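Print this page | E-mail this to a friend

A second life in soap

Jucélia Queiroz answers the door with her sleeves rolled up and apologises for the smell of rosemary, although I had been enjoying it since the garden gate. She has lived in Dukthorpe for nine years, and for most of that time she has been making soap - first for her sisters, then for the school fair, and now for anyone who finds her stall on the market square.

"I never meant to sell it," she says, moving a cat off the good chair so that I can sit down. "I made too much one winter and the neighbours were very polite about taking it. Then one of them came back and asked for more, and I thought, well, perhaps she isn't only being polite!"

Before soap there was a long career in laboratories, which she talks about fondly and at some length while the kettle boils. She liked the quiet, and she liked the labels. Her recipe books still look like lab notebooks, with every batch numbered and dated in the same blue ink. The one curing in the spare room on the day of my visit is batch 1046. 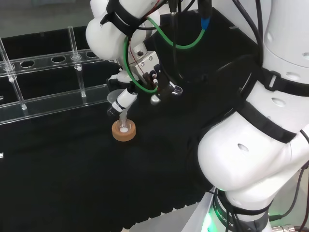
White arms over a black work surface.

I ask what she misses, and she thinks about it for so long that the tea is poured before she replies. "The company, I suppose. You stand next to someone for years and you know what they have in their sandwiches. At home I talk to the cat." She doesn't miss the early bus.

Her best seller is called Jesine, after her grandmother, a pale bar with oats and a little honey in it. It needs 30 days on the rack before she will let it go, and she has turned away good customers who wanted it sooner. "My grandmother would not be hurried either. She made hers in a pot in the yard and she shouted at us if we came near. Quite right too, with the lye."

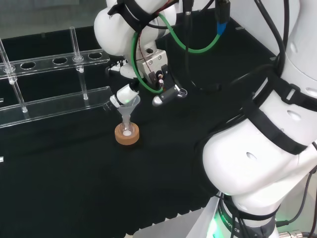 The measuring is the part she would never skimp on. She weighs her oils twice, writes the figures down and then weighs them again if the telephone has rung in between. Beginners, she finds, are often in a rush to get to the pretty part, the petals and the swirls, and she tries to steer them gently back to the scales. She takes 3 pupils at a time, at the kitchen table, and they all go home with a plain white bar and a slice of her orange cake.

November is her busiest month, when the Christmas orders start coming in and the spare room is closed to guests. Her sister is coming to stay anyway. "She can have the sofa," says Jucélia, wrapping a bar of Jesine in brown paper for me to take home. "I've told her it's a very comfortable sofa."

We use cookies to help this site work properly. By continuing to browse you agree to our use of them.

Contact us | Copyright 2019 | Back to top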